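We use cookies to improve your experience on this site. By continuing to browse you accept our cookie policy. Accept | Settings

Collecting Examples for a Pick-and-Place Policy
Project report, 03/06/2018
Tsz-kin Wan and Adaeze Nwosu

1. Purpose

Our task was to prepare a set of examples from which a learning system can learn to sort fruit on a table. The software for recording is called Tallovero and was given to us by the previous group. The learning part belongs to another team, so this report treats only the collection.

We started in January with 19 trial episodes. They were useful for practice, but we did not keep them in the final set, for the objects were always placed in the same way and the system would only have memorized the positions.

2. Method

The goal area is a white circle drawn on the table top. In one episode the operator guides the gripper to one object and brings it into the circle. The other objects stay where they are. We used everyday things: an apple, an orange and a soda can. The can is there as a distractor in most episodes – it is shiny, and the reflections are difficult for the vision part.

Before each episode we change the starting layout. Sometimes one fruit is already inside the circle, so that the system must learn to leave it alone and choose the one outside.
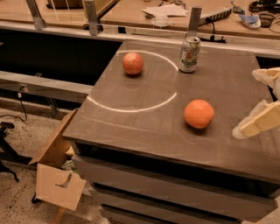

Each episode is saved together with a short sentence which tells the goal, for example "put the orange in the circle." We wrote these sentences by hand. At first each of us had an own style, and Adaeze proposed to agree on a fixed list of verbs. This made the checking much faster.

The operators changed after every 54 episodes, because a tired person makes slow and shaky movements, and these would also be learned.

3. Results

We recorded 200 episodes for the final set. After review, 2 were removed: in the first the object was dropped outside the circle, in the second the recording stopped too early. Episodes with a small correction in the middle were kept. We discussed this point for a long time – a perfect set does not show the system how to recover from a mistake.

4. Problems

The line of the circle is not equally clear everywhere, and it is hard to decide if an object standing on it counts as inside. Our rule is that the whole base must be within the line. We should have written this rule down before the first episode. The labels of the early ones had to be checked again by Tsz-kin.

For the next group we recommend a second circle in another place, and more kinds of fruit.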